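Chapter 11
Condiments, Sauces, and Preserved Accompaniments

Learning Objectives

After studying this chapter, you should be able to:
Define the terms condiment, table sauce, relish, and accompaniment as they are used in food service.
Explain how acid, salt, and sugar slow spoilage in prepared sauces.
Describe why some sauces resist pouring and then flow suddenly.
Compare the common forms of packaging and their effect on portion and waste.
Set up and maintain a condiment station that meets the standards in Chapter 2.

Key Terms

accompaniment, acidity, base, condiment, emulsion, headspace, mother sauce, pectin, relish, shear thinning, table sauce, yield stress

Opening Case: The Dining Room at Breltberg

When Pendo Urio took over the dining room at the Breltberg training hotel in February, the written menu had 47 items and the storeroom held nearly as many opened bottles, jars, and tubs. The kitchen had always treated these goods as small purchases. They were ordered when a shelf looked bare, and no record was kept of what came back from the tables unused. Two kinds of mustard were bought from the supplier Dimitriou and a third from Lillow, although the menu called for only one.

Urio asked the students on the morning shift to keep a simple log. Each time a condiment was opened, the name and the opening date were written on the cap or the shoulder of the container. Each time one was thrown away, the student wrote down how much was left in it. The first completed sheet, dated 29 April 2025, showed that the largest losses did not come from the costly imported sauces. They came from ordinary tomato ketchup and mayonnaise, which had been poured into open dishes at the start of service and discarded at the end.

As you read this chapter, consider what the kitchen should have known before it placed its orders, and which of the losses could have been prevented by the dining room staff alone. We return to the case in Section 11.6.

11.1 What Is a Condiment?

A condiment is a prepared food that is added to another food, usually by the diner, in order to change or strengthen its flavor. The word comes from a Latin verb meaning to season or to preserve, and both meanings are still useful. Many of the products on a modern table began as ways of keeping a harvest through the winter.

The term overlaps with several others. A sauce in the classical sense is made in the kitchen as part of a dish and is served with it; the cook decides how much is used. A table sauce is bottled or held ready, and the diner decides. A relish contains visible pieces of fruit or vegetable. An accompaniment is any item, whether wet or dry, that custom places beside a particular dish: horseradish with roast beef, for example, or mint sauce with lamb.

These lines are not firm. Tomato ketchup may be brushed on a meat loaf before baking, stirred into a dressing, or offered at the table, and it changes category each time without changing its recipe. For purchasing and storage, the safest practice is to classify a product by the form in which it arrives.

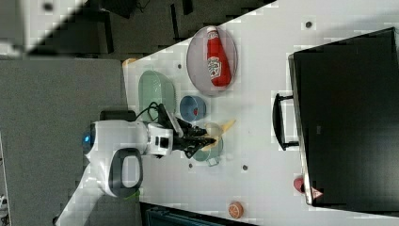 Figure 11.1 Tomato ketchup, a table sauce, in a red bottle with a white cap end.

11.2 From Fish Brine to Tomato

The history of ketchup shows how far a name can travel from the food it first described. Most scholars trace the word to fermented fish sauces of Southeast Asia and southern China. English traders met these sauces in the seventeenth century, and cooks at home tried to copy them with what they had. The results were thin, dark, and salty. Mushrooms, walnuts, oysters, and anchovies were all used.

A household book in the Sella collection, begun in 1777, gives directions for a mushroom ketchup of this kind. The mushrooms are broken by hand, layered with salt, and left to stand. The liquid is then strained, boiled with mace and pepper, and corked. The writer adds that it should be kept from the light and that a spoonful will season a large dish of gravy. No sugar is called for, and there is no tomato.

Tomato versions appeared in print in the early nineteenth century. They were at first thin and sharp, and they spoiled easily. Over the following decades, makers raised the amounts of vinegar and sugar and began to use riper fruit, which contains more pectin. The sauce became thicker, sweeter, and much more stable. By the early twentieth century this style had become so common in the United States that the word ketchup, used alone, was understood to mean the tomato kind.

Students should notice that the change was driven as much by keeping quality as by taste. A sauce that could be shipped and opened months later was worth more to a grocer than one with a finer flavor and a short life.

11.3 Why Condiments Keep

Three ingredients do most of the work of preservation in a bottled sauce.

Acid. Vinegar and lemon juice lower the pH of the mixture. Most bacteria that cause foodborne illness grow poorly or not at all in a strongly acid food. Mustard, ketchup, and pickle relish all depend on this effect.

Salt. Salt ties up water so that less of it is available to microorganisms. Fermented sauces such as soy sauce and fish sauce rely chiefly on salt -- so much, in some cases, that they need no further protection at room temperature before opening.

Sugar. Sugar acts on water much as salt does. It is most important in chutneys, fruit jellies, and sweet relishes.

Few products depend on one of these alone. A typical tomato ketchup combines all three, together with heat treatment during filling. Once the seal is broken, however, the maker's heat treatment no longer protects the contents. Air, clean or otherwise, enters the headspace, and a knife or spoon placed in the jar may carry crumbs and moisture with it. The label's storage directions after opening should be followed in every case, even when an older member of staff recalls a different custom.

11.4 Thickness and Flow

Anyone who has waited over a plate with a full glass bottle has observed an important property of tomato ketchup. The sauce does not move, and then it moves all at once.

Ketchup contains fine solid particles of tomato suspended in liquid. At rest, the particles form a loose network that holds the sauce in place. A certain force, called the yield stress, is needed before flow can begin. Once the sauce is moving, it becomes thinner as it is pushed faster. This behavior is called shear thinning. It is shared by mayonnaise and prepared mustard, although the cause differs. In mayonnaise, the structure comes from droplets of oil packed closely together in an emulsion.

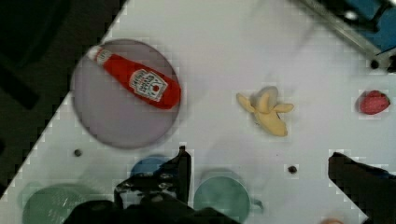 Shear thinning has practical results in the dining room. A sauce that clings to a fried potato must be thick when it is still, yet it must leave the container without great effort. Squeezable packaging answers both needs by letting the user supply the force directly. It also limits the surface exposed to air. An open dish does neither, and its contents soon form a skin and darken at the rim.

Temperature matters as well. A chilled sauce is generally stiffer than the same sauce at room temperature. Staff who bring condiments out of the refrigerator shortly before service will find that diners use less control in squeezing, and that more is left on the plate.

11.5 Forms of Packaging

The three forms most often met in food service are the single-serve packet, the table bottle, and the bulk container with a pump. Each carries costs that do not appear on the invoice.

Packets are clean and easily counted, but they are expensive by weight and produce a great deal of litter. Guests often take more than they open. Table bottles suit seated service and are familiar to guests of every age. They must be wiped between parties, and the area under the cap should be checked at the close of each shift. Bottles designed for a single filling should never be topped up from a bulk supply -- the old product at the bottom is never used, and the opening date on the container loses its meaning.

Pumps offer the lowest cost for a self-service line. They must be taken apart for cleaning on a fixed schedule, and one person on each shift should be named as responsible for the task.

Check Your Understanding

Explain the difference between a relish and a table sauce, and name one product that could be placed in either group.
Why did early mushroom ketchups require so much salt?
A cook stirs a jar of mayonnaise and finds that it seems thinner while it is being stirred. Which property accounts for this?
Review the opening case. List the records you would want to see before recommending a change of packaging at Breltberg.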